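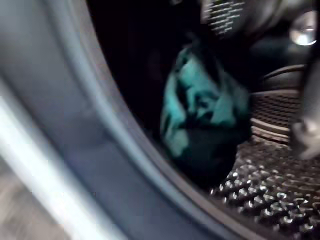 Wavgate Laundry Automation, Bunari site
Progress report to the Cevdale Workplace Fund, second reporting period

1. Status

The unloading cell is in daily use on the morning shift. Loading remains manual. The work plan called for both tasks to be automated by the end of this period; loading has been moved to the next period, with no change to the total budget.

2. Unloading results

The acceptance test covered 200 unloading cycles on front-loading machines with mixed small textiles. The arm emptied the drum without help in all but 41 of them. In most of the failed cycles a single item was left behind, usually bunched low in the drum against a lifter. The wrist camera has trouble with dark creases in poor light, and the gripper fingers have limited clearance beside the lifter. Contact with the door gasket was logged in nine cycles. No gasket was torn.

Two changes followed from the test. The arm now makes a second look into the drum from a lower angle before it reports the drum empty. Approach speed past the gasket was also reduced, which lengthens each cycle but is acceptable at present volumes.

3. Effects on staff

Seven operators work with the cell. Before the project each of them unloaded machines by hand for most of a shift, and bending and reaching into the drum was the most frequent complaint in the baseline survey. That work now falls to the arm on the morning shift. Operators clear leftover items, sort, and restart the cell after a stop.

The survey was repeated in February. Reports of back and shoulder strain were lower. Reports of interruption were higher, as an operator called to a stopped cell has to leave the sorting table. Several asked for a clearer signal showing whether the arm is waiting or faulted. 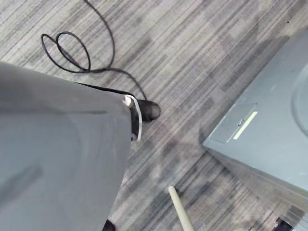
Floor conditions were reviewed in the same month. Cables and feet share the space next to the equipment whenever someone stands close to the cell, and operators listed this as a concern. Fixed cable routing and a marked standing position have been added to the work plan.

4. Training

All operators have completed the basic course (safe stop, restart, clearing the drum). The second course, on gripper inspection and finger replacement, has been prepared with Tsuji and will be given on site during paid hours. Pay grades for operators who complete it are still under discussion with Bunari management.

5. Next period

Manual loading trials with the arm in assist mode
Revised status signal on the cell
Cable routing and floor marking
Repeat of the unloading test with the second look enabled

Spending is within the approved budget lines. The only transfer requested is from travel to spare gripper parts.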